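Weromeck adds a folder for those texts you keep meaning to answer

I've been using Weromeck as my main messaging app for a good while now, mostly because it was the only one that would talk to my old tablet as well as my phone, and I'd more or less given up hope of it ever getting anything new. So I was properly pleased when the June update landed this morning and there was a whole new folder sitting under my inbox!

It's called Later, and it does what you'd think. Press and hold on a message, tap the little clock, and off it goes until the time you pick. I sent one from my sister away until 7.30 this evening (sorry, Jen, I was on the bus) and it dropped out of the main list straight away. You can also have things come back when you next get on to your home wifi, and I suspect that's the one I'll use most.

The other big change is search. Until now Weromeck only looked through the last 200 messages in any chat, so if you wanted the address of that holiday cottage from two summers back you were in for a lot of scrolling. The limit is now 4,000. Fliltness, the firm behind the app, says it wants to drop the limit altogether but that older phones were grinding to a halt when it tried.
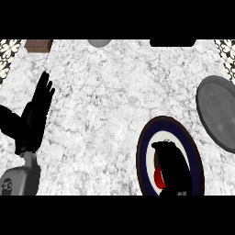 I asked Fliltness whether the Later folder would follow you from one device to another, and Ansel Begay from the support team wrote back within the hour, which was nice. The short answer is not yet. "Your snoozed messages stay on the device where you snoozed them for now," he told me. "We've got syncing working in the office and it'll go out once we're happy with it." He wouldn't give me a date, and I did ask twice.

A few smaller bits while I'm at it. Group chats can now hold 80 people (my running club will be thrilled, my battery less so). You can mute a single person inside a group without muting the lot. And the import tool finally takes backups from Orow, so if you've been stuck over there with years of chats you didn't want to lose, you can bring them across from Settings, then Chats, then Import. It took my old Orow file of more than 3,000 messages without a grumble, though the photos came in with the wrong dates on them and I haven't worked out how to fix that yet.

The update is free and is on Android first. iPhone people should see it in a couple of weeks. If yours hasn't turned up, open the app, go to About and tap Check now, as mine didn't offer it until I did that. You'll want a bit of free space too, and it signs you out at the end, so have your password handy before you start.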